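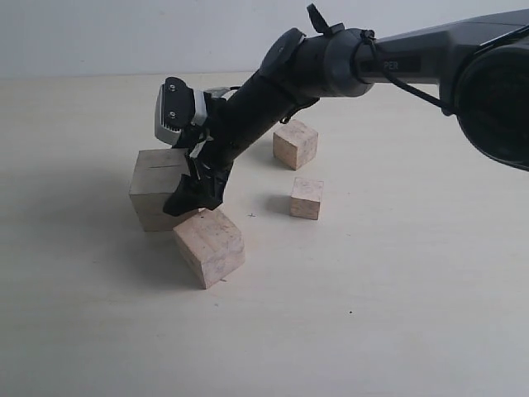

Harkano Household Words – Data Card

Summary
Harkano Household Words is a collection of 1052 short written recollections about home life, gathered from adult residents of the Nuseck district. Each entry records one everyday expression used within a family, together with the contributor's own account of its meaning. The collection is maintained by the Umon Language Archive.

Contents
entries.csv – one row per recollection
contributors.csv – age band, first language and years of residence for 134 contributors
topics.txt – the list of subject headings
Files are encoded in UTF-8. Fields are separated by commas, and empty fields indicate that the contributor gave no answer.

Collection
Entries were submitted in writing between March and September. Contributors could write up to 100 words per entry in any language. English translations were prepared by Doaa Tazi and reviewed by Baiba Kļaviņa. Original spelling has been kept, including dialect forms.

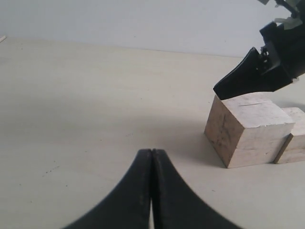
Black gripper with its fingertips together.

Topic headings
Headings follow the Tamošiūnaitė scheme, version 3. Food, weather and kinship are well represented. Entries on work and schooling are fewer, and users should not treat the proportions as a measure of how often such expressions occur in speech.

Privacy
Names of persons and streets have been replaced with neutral labels. Contributors may withdraw an entry at any time, and withdrawn entries are removed at the next release.

Known issues
Some entries appear under two headings – these share an identifier and should be merged before any counting. Age bands are missing for contributors who used the paper form.

Terms of use
The files may be used for research and teaching with credit to the archive. Commercial use requires written permission.

Contact
Eglė Lukoševičius, Collections Office, Umon Language Archive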